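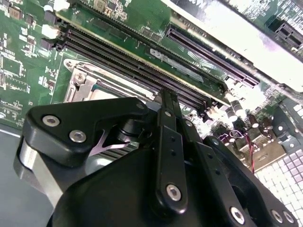

4. The build

4.1 Workspace and arm

All work was done in the shared workshop at Proltdale, on one bench, evenings mostly. The arm is a secondhand unit that the workshop members rebuilt in May, with new cabling and a new base plate. We call the whole setup Tinix in the rest of this paper (arm, gripper, wrist camera, control box). Control code runs on an ordinary desktop under the bench. No real-time kernel. We tried one and dropped it — it broke the camera driver and neither of us wanted to spend another weekend on that.

The gripper is a two-finger linkage type, black, held together with hex-socket screws. The fingertips are narrow, and this mattered more than anything else we picked. The first set of tips was wider and could not get in between neighboring memory slots without touching both. We filed those down by hand, then gave up and made new ones. Tips are a wear item. Keep spares.

4.2 Task

Memory handling on used desktop boards. The arm has to open the retention latches, take out a module, put it in a tray, and later seat one back into a slot we name. Boards came from the workshop's scrap shelf and from Zaugg, a repair shop two streets over that lets us take dead machines. Some boards were worked on bare and some still had bits of chassis and wiring around them. We did not clean up loose wires before a run unless they blocked the slots. A repair bench does not look like a lab bench and we wanted the numbers to mean somthing.

Figure 1 gives the view from the wrist with the fingertips at the lower edge of the memory bank, on a green board with one module installed. The socket frame is partly hidden behind the linkage. This is the normal state of affairs in our setup: the camera sees its own gripper in every image and the gripper hides part of what we would like to localize on. The latches at the upper left of the bank are in clear view, white and dark. The ones at the other end bunch up near a bright patch and are much harder to pick out.

Figure 1. Wrist camera view. Fingertips at the memory slots of a desktop board; CPU socket at left, expansion slot to the right of the module.

4.3 Finding the slots

Slot direction first, then latches. The slots are long straight parallel edges and a plain line detector finds them most of the time, even on a tilted board. So we do not fix the board square to the arm. It just goes down on the bench and the software takes the angle from the slots. Latches are then searched for at both ends of each line.

Color was no help. We started with a threshold for white latches and it worked great on the first board, then fell over as soon as we had dark ones. The current version uses shape plus position along the slot line.

Glare is the main failure. Bare metal panels blow out to white under the bench lamp and the detector latches on to their edges (sorry). Straight bright edge, right length, sometimes nearly the right angle. Rukhsana Orakzai added a check that throws out any candidate line with a saturated area on either side. Crude, but we kept it. Moving the lamp helps too and takes 2 seconds, though we left it alone during the trials below.

4.4 Motion

Approach is from one side, along the board, with a stop 10 mm short of the first slot. A fresh image is taken there and the target corrected before the final move. Without that second look the tips land off by enough to catch a neighboring slot. Closing speed is low. The force limit was set by Bernice Antwi using a kitchen scale and a stack of broken modules; the method is not elegant but it repeats well. Values are in the config file with the code.

Seating is the weak part. Pushing a module home takes more force than we like to put through the finger linkage, and the screws at the base of the fingers worked loose twice. Threadlocker fixed it so far.

4.5 Trials

We ran 74 removal attempts over 7 boards. Between boards we changed nothing but the board. An attempt was stopped by hand if the tips touched anything outside the memory bank, and those count as failures, no retries. Seating attempts were logged separately and are discussed in Section 5, along with the Lakix planner we used as a baseline. Logs from before the new fingertips are not included — different hardware, not comparable.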